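Okeke Homes Opens Second Phase of Dundwood Lake Community

WALLITZ, 31 January 2022 – Okeke Homes has opened sales for the second phase of Dundwood, its single-family community on the east side of Wallitz. The new phase adds three streets along the north shore of the lake and four floor plans that were not offered in phase one.

Homes range from 1,489 to 3,086 square feet, with two to five bedrooms. All plans have an attached garage, a covered back porch and a laundry room on the main floor. The largest plan, the Umesport, can be extended to 3,532 square feet with an optional bonus room and full bath over the garage.

"Buyers in the first phase told us they wanted more storage and a bigger pantry, so we went back and redrew the kitchens," said Valter Ljungberg, director of sales at Okeke Homes. "We also kept a smaller plan on the list. There are people here who want a new house and have no use for four bedrooms."

The first phase sold out in November. Roads and utilities for phase two are in place, and work has started on the first group of lots. Eleven of the new lots back directly onto the water. The rest face either the lake trail or the wooded strip along Mill Road.

Residents of both phases will share the existing pool, clubhouse and dog park. A second set of tennis courts is planned for the west entrance – the county has approved the site plan, and Okeke Homes expects to build the courts this year.

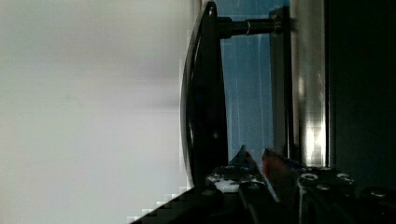

Buyers who sign before framing begins can choose their own cabinets, counters, flooring and hardware at the Wallitz design center. Homes already under construction will be sold with finishes selected by the builder.

"The lots are a little wider this time," said Lambros Papadakis, who leads land planning for the company. "We gave up a few homesites to do that and to keep the trail open all the way around the lake."

When complete, Dundwood will have 817 homes. Monthly association dues cover the shared areas, trail upkeep and front lawn care.

Two model homes are open daily except Tuesday. Visits outside regular hours can be arranged through the Dundwood sales office.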